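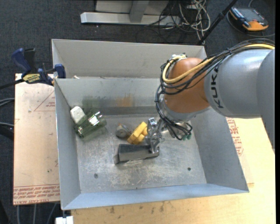

An open gray metal bin on a wooden tabletop, with a KUKA arm reaching in from the right.

Print this article | E-mail this article

The Quiet Return of the Parts Drawer

When the Tindall Public Library opened its repair room in December, the staff expected requests for sewing machines and bicycle tools. What most residents wanted was smaller: a replacement knob, a hinge pin, the right screw for a lamp bought decades ago.

The library now keeps 341 kinds of small hardware on open shelves, and residents may take up to 20 pieces a month without charge. The collection is modeled on the parts drawer once found in most household kitchens, where odd fasteners were saved against future need.

"People come in holding the broken thing in a sandwich bag," said Chelsea Whitlock, who directs the program. "They have usually been told to buy a new one."

Household repair declined slowly. As goods became cheaper and stores carried fewer loose parts, the skills that went with them were passed on less often. Many adults under forty who visit the repair room have never replaced a lamp socket. Several have never owned a screwdriver.

The library's approach is modest. Staff do not repair items for visitors. They help identify the part, lend the tool and provide a table to work at. Classes are limited to 12 people and cover one task each, such as regluing a chair rung or rewiring a plug. The evening sessions, which begin at 6:30, fill first.

Sorting has proved to be the larger part of the work. Donations arrive in coffee cans and cigar boxes, with metric and inch threads mixed together, and each piece must be gauged before it is shelved. The library has adopted a labeling method from the nearby town of Dridby, where a similar room has operated for six years. Parts are filed by the object they came from – lamp, door, faucet – and only then by size.

Gus Thibodeaux, a retired locksmith who teaches the door hardware class, favors the arrangement. "Nobody walks in asking for a number eight machine screw," he said. "They ask for the one that holds the doorknob."

Not every request can be met. Plastic gears and molded clips remain difficult, and the staff keep a list of parts they have been unable to find. Dishwasher rack wheels are at the top.

The program operates on a grant of $200 a month, most of which is spent on glue, sandpaper and replacement drill bits. Whitlock has asked the library board to extend it through next winter and to add a second worktable. A decision is expected in the spring.

Print this article | E-mail this article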